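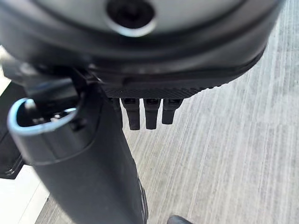

gripper, wrist cam view, bench notes below 👇

right. thread time. day four of the Plerel student robotics build and I have twenty minutes before they want the room back so this will be messy

for anyone new: we're the Zovcombe college team, we entered the Plerel household tasks challenge back when we had no idea what we were doing, and the task we drew is clearing a kitchen sink into a dishwasher. plates mainly. a bonus for sorting food out from crockery

the budget sheet says £3,769 and we have spent £1,412 of it. most of that on cables. why are cables so much money

this morning was all wrist camera. mounting it close in gives you a great look at the fingers and a terrible look at anything else. Corey Ellery wants it further back on a longer bracket. I want to leave it alone until we've got a decent set of runs. we have had this argument three times and I'm losing

main problem: the model sees a LOT of black plastic. housing, fingers, brackets. pale floor past it. if you train on that without masking, it learns the gripper very well and learns plates not at all. ask me how I know

so the masking script. Corey wrote it overnight, it's called tilum_mask_final2, there is also a tilum_mask_final, do not run tilum_mask_final

(Tilum is our name for the whole software bit. it was meant to stand for something. the person who came up with it has left for a chemistry degree)

numbers from the last batch: 49 attempts at picking up a plate, 33 good. that's better than I expected!! failures nearly all the same thing, thumb comes in too late and the plate slides round instead of lifting

we changed the thumb timing after that and I havent re-run the full set so please don't quote me

other thing we learnt today. lighting. shiny bits on the gripper confuse the edge finder far more than anything in the kitchen does. matt tape is going on the list. already on the list: spare fuses, a longer tape measure, biscuits

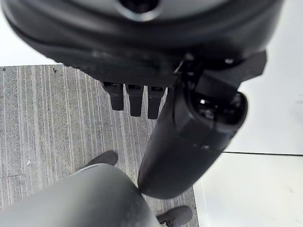 Trudy Donnelly asked under the last post whether we'd thought about dropping the wrist camera altogether and just using the head one, as her lot did that at Paiva last year and saved themselves a fortnight of calibration.

fair question Trudy. short answer is we tried it in April's first practice and the head camera loses the plate the moment the hand goes in front of it. so you're placing blind for the last bit. longer answer is we might still do it for the approach and switch over late. would love to know how your lot handled the rack, will message you

calibration IS a pain though. a fortnight sounds about right. we do it with a printed checkerboard stuck to a clipboard and it's warped because someone left it on a radiator

ok moving on, rack stuff, this is the bit I actually wanted to post

The rack is the hardest part of the whole task and the rules give it about two lines. You get marks for a plate standing upright between the tines, half marks for leaning, nothing if it's flat. What we're on now is getting the hand to the right depth before we ask it to let go of anything, so it's the right hand down in among the tines with the rack empty, and the pink plate can stay in the draining basket till the hand behaves. The left hand just has to keep out of the way, fingers open, which sounds easy and took Corey most of an afternoon to write. Veg in the other basin is for the sorting bonus. The radish is a nightmare for the classifer, it's pale and so is half the kitchen.
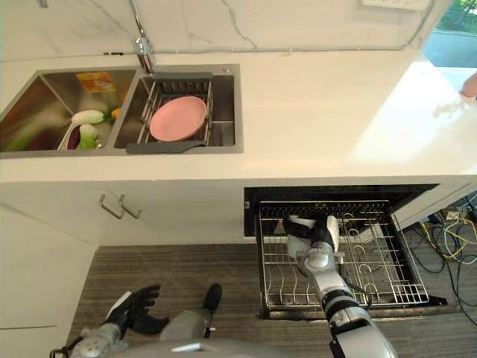 sorting bonus is worth less than one clean plate so I keep saying leave it. I've been outvoted. we are doing the radish

plan for next session
re-run the full plate set with the new thumb timing
move the wrist camera (fine, Corey)
slower descent into the rack, we're coming in much too fast
delete tilum_mask_final so nobody can run it

also if you're a first year at Zovcombe reading this, you don't need to be able to code. we need people who can label pictures and people who can write up a log properly. the log at the moment is my handwriting and it's no use to anyone, me included

someone in replies wants the parts list. yes, will post it when I've taken out the rude comments

getting kicked out of the room now, more tomorow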